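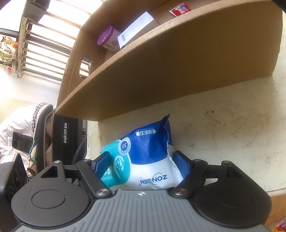
Hemell Books: Frequently Asked Questions

Last updated June 15, 2022

Where is the shop?
On the upper floor of the Geltano building, above the bicycle repair place. The street door is shared. Ring the lower bell if it is locked during opening hours, as it sometimes locks itself.

When are you open?
Tuesday to Saturday, 11 to 6. In December we also open on Sundays, noon to 5. We close for two weeks in August and post the dates on the door and on this page.

What do you sell?
Used books and a small number of new ones. The largest sections are history, travel, poetry and fiction in translation. We have 527 titles in Vietnamese, French and German on the back wall, and the rest of the stock is in English. There are no textbooks apart from language courses.

Is your stock listed online?
Only part of it. Books priced at $14 or more are entered in our online list when they are shelved. Cheaper paperbacks are not. If you are looking for a particular cheap paperback, send us an email and we will check the shelf.

Can you hold a book for me?
Yes, for 13 days. After that it goes back on the shelf. We do not take deposits for holds. If you live far away, tell us and we can mail it instead.

How much is shipping?
Within the US, $4 for the first book and $1 for each one after that. Orders over $80 ship free. Large art books and sets are quoted separately by weight. We ship abroad, but please ask for a price before you pay.

Do you buy books?
Yes, Wednesday and Thursday afternoons, no appointment needed for up to two boxes. For more than that, write first with a short list or a few photos of the spines. We pay cash, or store credit at a higher rate. Credit does not expire.

What won't you buy?
Encyclopedias, condensed books, magazines, computer manuals, library discards, and anything with mold or a strong smell of smoke. Underlining in pencil is fine. Underlining in ink lowers the price a lot and we may turn the book down.

Can I leave boxes outside the door?
No. The hallway belongs to the building and has to stay clear.

What do your condition grades mean?
Fine: no marks, tight binding, jacket complete if there was one.
Good: normal signs of reading, perhaps a name on the first page.
Fair: worn, but all pages are there. Any larger fault is written on the slip inside the cover.

Can I return a book?
Mail orders can be returned within 30 days if the book was graded wrong. We refund the price and the postage both ways. Books bought in the shop can be exchanged but not refunded.

What is Flastlow?
Our reading group. It meets in the front room on the first Thursday of the month at 7 and reads one short book in translation each time. It is free and you do not have to buy the book from us. The current title is on the card next to the register.

What is the Giáp shelf?
The low shelf under the window, with bilingual and Vietnamese children's books. These can be borrowed for a month. Write your name and phone number in the notebook on top of the shelf.

Is there an elevator?
No, there are 22 stairs with a handrail on the left. If the stairs are a problem, call ahead and we will bring books down to the entrance for you to look at.

Are dogs allowed?
Yes, on a leash.

How can I pay?
Cash, debit and credit cards in the shop. Mail orders are by card only. We no longer take checks.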